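Home | Issues | Articles | Authors | Search

Reading time: 4 minutes

3. Materials and the problem of the rack

3.1 The tableware

Writing on domestic tidying tends to treat dishes as things that have a place, and tidying as the act of returning them to it. We held this view ourselves until we asked people to write down where the place was. The Nirninari notes, collected for an earlier study of shared kitchens (Babalola and Akande, in preparation, as it has been for some time), contain more than 800 written instructions for putting crockery away. A large share of them say "where it goes." A smaller group say "where it normally goes," and one says "you know where."

For the present study we wanted dishes with as little personality as possible. Chipped mugs attract stories, and a serving dish inherited from an aunt will take over an interview. We settled on plain round bowls in strong colors, with small patterned plates for contrast. The bowls of one color are meant to be interchangeable. Our writers did not always treat them so. Two of them developed a preference for a particular orange bowl and could pick it out again after a break, or said they could. We had no way to check and did not try.

The plates caused less trouble than expected. Their pattern had been a worry at the planning stage, when Akande argued that people would want to line it up and Babalola argued that people had better things to do. The notes support Babalola, though by a narrower margin than he reports in conversation.

3.2 The rack

The one piece of furniture in the set is a white wire rack on short legs, of the sort sold for getting a second layer out of a cupboard. It was chosen because it offers two places for a dish, on top and underneath, and because the top is an open lattice, so that a bowl put underneath is stored and on view at once. We thought this a minor detail. It has since taken up most of the project.

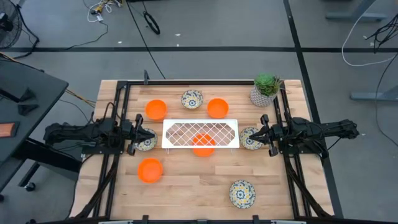

Figure 1. The tabletop with rack, orange bowls, patterned plates and succulent. One bowl is directly beneath the rack and shows through the lattice.

We call an arrangement like the one in Figure 1 a spread layout. Writers were asked to describe the tabletop for someone in another room, and then to say what, if anything, still needed tidying. The bowl under the rack divided them at once. To some it had been put away. To others it had rolled there, or been forgotten, and needed rescuing. Both camps were confident. One writer gave the first answer, went for coffee, and came back with the second.

The trouble lies partly in the word "under." Under a bed is where things are lost, and under a sink is where things are kept, and a low wire rack appears to sit somewhere between the two. The Brurarik scheme, which we use for coding the notes, has a single label for "beneath a support" and offers no guidance on whether the dish is happy there. We added two subcodes, stowed and stray, and agreed on them for nearly a week.

3.3 Adding a color

A second family of layouts brings in yellow bowls, and puts one of them on top of the rack. The idea was Akande's. If people see the rack as a shelf, she reasoned, they should use color to decide what belongs on it, in the way that a household keeps the good glasses on one shelf and the others wherever there is room. A yellow bowl on top ought to suggest that yellow goes on top, and the remaining yellow bowls ought then to look out of place among the orange.
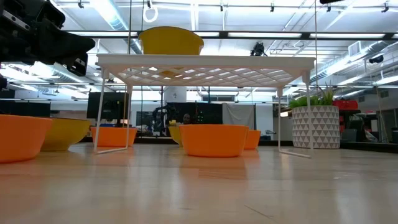 The notes followed this reasoning for some distance and then left it. Most writers did propose moving yellow toward yellow. Few of them agreed on the direction. Some wanted the bowl on the rack brought down to join the others, on the grounds that it was "by itself up there." Others wanted the others brought up, without saying how they would fit. A third group proposed stacking everything, which solves the color question by hiding it.

Stacking deserves a word of its own. Babalola had expected it to be the first suggestion, as round bowls of one shape seem to ask for it. It usually came last, in the tone of someone giving in. Bruvar, a writer who signed only with the name of her street, put it this way: "I suppose you could stack them, but then you'd just have a stack." We have read this sentence aloud in several meetings and still cannot say what is wrong with it.

3.4 The plant

The succulent was included as a neutral item, something that is plainly not a dish and so should be left alone. Writers moved it more readily than anything else. It was sent to the middle, to a corner, to a windowsill that had not been mentioned, and in one note to "someone who will water it." Under the coding rules the plant counts as a fixed object, and every note that moves it is therefore an error. We have kept the rule and report the errors separately.

A pilot with a toast rack in place of the wire one was dropped in March. The writers kept mentioning toast.

3.5 Coding

Each note was read by both authors, Akande first. Disagreements were settled by discussion, with the exception of those concerning the bowl beneath the rack, which are listed in full in the appendix under both names.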